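Visual tracking keeps losing its position on a plain tabletop – what do you do about it?

Asked by Lilibeth Estrella

Hello everyone, and thank you in advance, because I have gotten so much out of reading the old threads here. I have a problem that has eaten most of my evenings lately and I would love a second pair of eyes.

I'm running a visual-inertial tracking pipeline on the wrist camera of a two-finger gripper. The idea is simple enough: estimate the gripper's path through space, save it, and use the paths later to train a small policy. Over a cluttered surface it behaves beautifully. As soon as I come in low over bare table, the feature count drops off, the estimate starts to slide sideways, and then it either jumps or gives up. When it comes back it has usually decided that the table is a bit higher than it was before, which is no help when you want to pick up something thin.

I went through my last batch of 87 recordings and 17 of them had at least one break. Every one of the breaks came during a low approach. I have already turned the corner detection threshold down, which got me more features but much worse ones. I also tried a longer window in the optimizer and it mostly made everything slower. My camera calibration is from September and nothing has been bumped or swapped since then, as far as I know.

The frames where it struggles are mostly fine pale grain with a wide bright band of light across it, and the two fingers down at the bottom and side with their soft shadows next to them. To my eye there is plenty of pattern in the wood, so I'm puzzled why the tracker finds so little to hold on to.
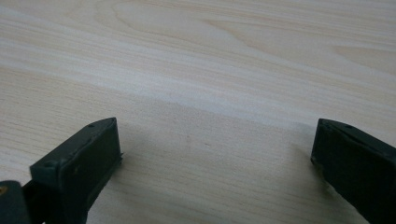 Should the gripper fingers be masked out before feature detection?

Mask them before detection, and make the mask a little generous around the edges. The fingers are fixed relative to the camera, so any feature on them tells the tracker that the camera isn't moving, and when the background is weak those few features can win the vote.

Reply from Aurelio Cuautle

Hi Lilibeth, welcome, and what a nicely laid out question! I had very nearly the same trouble on a project called Rweyemamu, so let me tell you what I ended up with, and forgive me if I ramble.

Wood grain fools people. It looks busy, but most of it is long lines running the same way, and a corner detector wants something that changes in two directions. A patch along a straight grain line can slide up and down that line and still match. Your sideways drift may well be along the grain – turn the table ninety degrees, repeat the same motion, and see if the drift turns with it. It's a five minute test and it will tell you a lot.

Then there is the light. A bright band like the one you describe washes out contrast, and if part of it is reflection, it moves as the camera moves, so anything tracked on its border is wrong in a sneaky way. Shadows of the fingers do the same thing, as they travel with the gripper. I would stretch the mask to take in the strongest part of the shadows, and lock exposure if your camera lets you.

After that, my order of business would be:

Put the threshold back where it was.
Split the image into a grid and cap the features in each cell, so one good patch can't hog the whole budget.
Turn on local contrast equalization, gently. Too much and you are tracking sensor noise.
Raise your trust in the IMU for short gaps, but only if you have measured its noise yourself. I copied numbers from a data sheet once and regretted it for a week.

If you can spare the table, lay down 4 printed fiducial tags near the corners of the work area and use them as anchors. They won't always be in view during a low approach, but the tracker can settle on them going in and coming out, and you can smooth the part between offline. You're saving paths for training anyway, so there is no need to get it all live.

Reply from Ayten Taşdemir

just put a patterned tablecloth on it. worked for us

Reply from Erlinda Bañez

Adding to what Aurelio said – check your time offset between camera and IMU too. Mine was 8 milliseconds out, and I only noticed it close to the surface, where the image moves fastest. Skundent has an option to estimate it online, but please fix it once you have a steady value, because over a plain surface it wanders off.

I'd be careful with the tablecloth if the policy is going to see those same images later. Ours got very attached to the pattern.

Contact us | Copyright Zuvo Community Help | Page last updated 01/08/2018 | Back to top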